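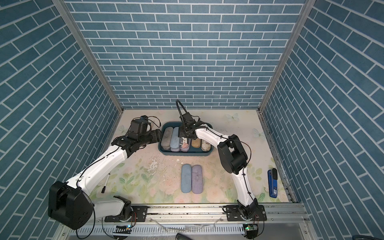
Lorna Pollock wrote to me in February that her brick wallpaper was perfect on the back wall, but after the corner the rows started to climb, and at the window they were 18 millimeters too high. She asked if she must take everything down again.

My answer was no, only the pieces after the corner. I have made the same mistake in my own hallway, so I know it well. I write down now the whole method for her and for other readers who want to put a paper with straight rows in a small room or an alcove. English is not my first language, so please ask in the comments if some step is not clear.

Why the rows climb

A corner in a house is almost never straight. If you fold a full strip of paper around it, the part on the second wall follows the corner and not the level line. With a leaf pattern you will not see it. With bricks you see it from the door. For this reason we cut the paper in the corner and start again on the next wall with a new vertical line.

What you need

Wallpaper, all rolls from the same batch number
Paste for your type of paper
A long spirit level and a pencil
A plumb line (a string with a heavy nut is good enough)
A sharp knife with many new blades
A smoothing brush and a seam roller
A sponge and clean water

Before the first strip

Fill the holes, sand them, and wipe off the dust. Paint that is shiny should be sanded lightly also. Put one coat of wallpaper primer and leave it until the next day. I skipped the primer one time and the seams opened in the same week.

Then draw one level line around the whole room, at the height of your eyes. Do not measure it up from the floor or down from the ceiling, as both can be crooked. Use the level only. Every strip will have the same row of bricks on this line.

Choose the row now. Hold a piece of paper on the wall and look at what happens at the ceiling. A very thin slice of brick at the top looks bad, so move the paper a little up or down until you have at least half of a brick there.

Cutting the strips

Measure the height of the wall and add 100 millimeters, half for the top and half for the bottom. After this you must add the pattern repeat, which is written on the label. Cut the first strip, lay the second one beside it on the table, and move it until the mortar lines meet. Write a number and an arrow for "up" on the back of each strip. It looks too simple, but brick paper upside down is easy to hang and hard to notice until the evening.

Going into the corner

Hang the back wall first. When you arrive near the corner, measure from the edge of the last strip to the corner in three places: top, middle and bottom. Take the biggest number and add a small overlap, five millimeters or so. Cut the strip to this width and keep the rest of it, you will need it.

Paste the strip, put the row on the level line, and push the small overlap around the corner with the brush. If it makes folds, cut little slits at the top and the bottom.

Now measure the width of the piece that you kept. Mark this width on the second wall from the corner, hang the plumb line there, and draw the vertical. The outside edge of the piece goes on this vertical. The inside edge goes into the corner and covers the overlap. The bricks will lose a few millimeters in the corner, and this is normal.

Check the row with the level before you press the seam. Paste gives you some minutes to slide the paper. Use them.

A narrow wall

My alcove wall is 1195 millimeters wide, and two full strips did not cover it. It was left a narrow strip beside the opening. I cut the first strip narrower instead, so that the two side strips have almost the same width. Benedito Marinho sent me a different idea, to start from the middle and work to both sides. It takes more paper, but for a wall opposite the door I like his result better.

Outside edges

If the paper finishes on a free edge, people will touch it and it will lift. Put a thin corner profile over it, or stop the paper a little before the edge and paint the rest.

Cleaning

Wipe the paste from each strip before you hang the next one, and change the water often. Roll the seams softly, after fifteen minutes. Keep the windows closed until the morning.

Lorna, for your wall you will need three new strips, and please compare the batch number with the old label before you pay.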